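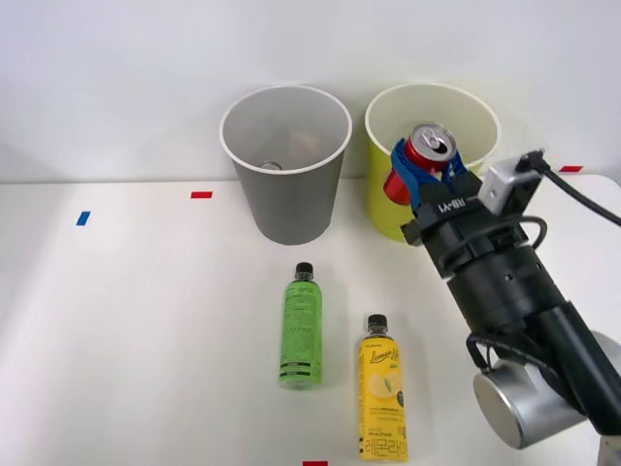 Sun 25 July – sorting task, cans to the green bin

Picked up the release-height problem again. The Briggs planner treats both bins as solid cylinders up to the rim, so the place pose was always getting pushed above the opening. Swapped in a hollow model: wall, floor, rim, 16 mm padding on the rim only. Planner now accepts goals with the fingers inside the opening.

Changed in netby_place.yaml:

- `rim_padding: 0.016`
- `attach_object_before_plan: true`
- `max_planning_time_ms: 484`

Second one matters. Without it the can is ignored in the collision check and only the fingers are kept clear of the rim.

Grasp side, wrist camera:
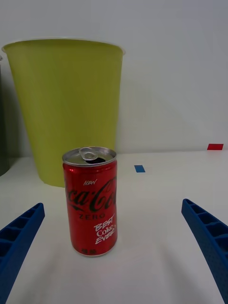
The detector gives a decent box on the red body, but the depth on the lid is bad. Highlights on bare metal leave holes, and the raised pull tab drags the top plane up. Fitting the cylinder axis to body points only and taking height from the table plane instead. Grasp center goes at half height, approach symmetric, close only when the offset between the fingers is inside tolerance.

Commit 1289 on the Laremby branch has the fit. The old lid-plane code is still there behind a flag, do not use it.

Open:

- Bottles still use the April grasp config. Dark caps return almost no depth – same fix probably applies.
- Hand-eye calibration not rechecked after the Urnstead driver update.
- Log 3059 has a timestamp gap between joint states and wrist frames. Check the clock sync before replaying it.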